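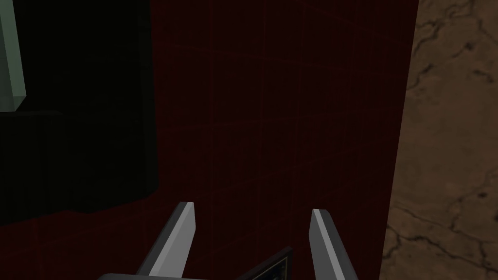
Sim, hand view. Jaws open, red grid dead ahead.

July 29, 2021. Open day, Covcombe lab

43 visitors signed the sheet, and at least one of them signed it twice. We ran the simulated room on the big screen all afternoon, hand views and all. First question of the day: "Is it on?" Second question: "Is that a game?" I said yes to both, which saved time.

The Judedcombe people stood at the back with their arms folded and asked about contact settings. Imtiaz Abeysekara took them. I took the children, who had better questions (can it wave, can it fall over, does it know it's Thursday's lunch). Note for August: print the hand-view explainer larger. Half the room took the red grid for an error message.

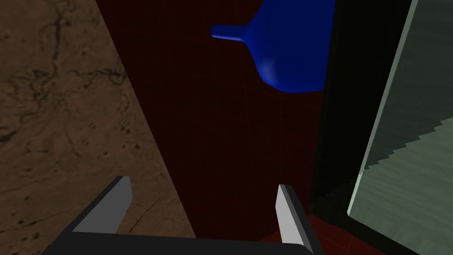
Room view and furniture

Switched to the wide view after the coffee break and attendance improved at once. People like a robot with arms and a chest of drawers to point them at. A man from Jodico wanted to know where we bought the blue vase. Told him it was a mesh. He wrote that down.
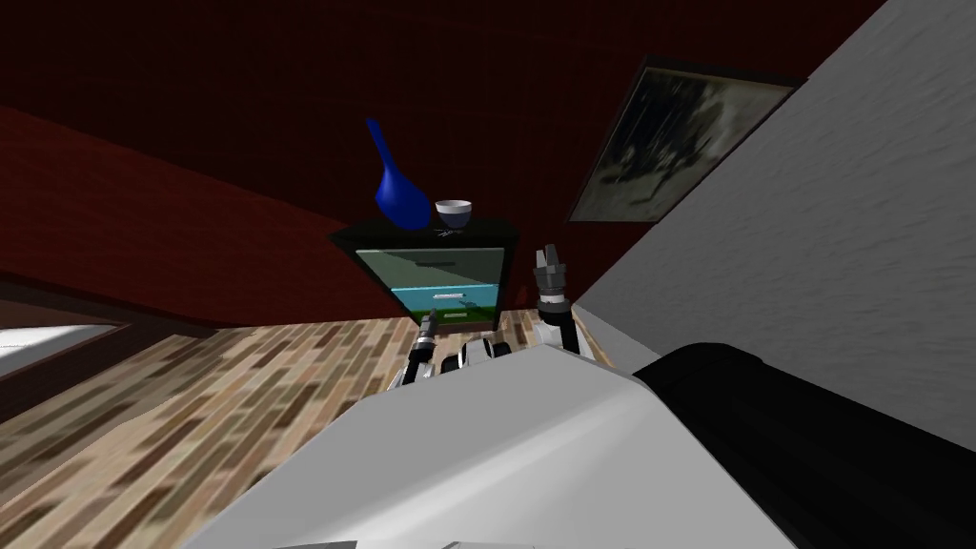
Karunaratne's loan monitor dropped its signal 4 times, always while I was talking. Swapped the cable, no change. Swapped the speaker (Imtiaz), no further trouble. Draw your own conclusions, I have drawn mine.

To do: reset the visitor login, return the monitor, find out who changed the marble texture scale to 100.

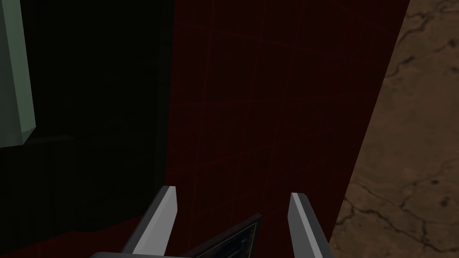

Right hand, dark panel between the fingers.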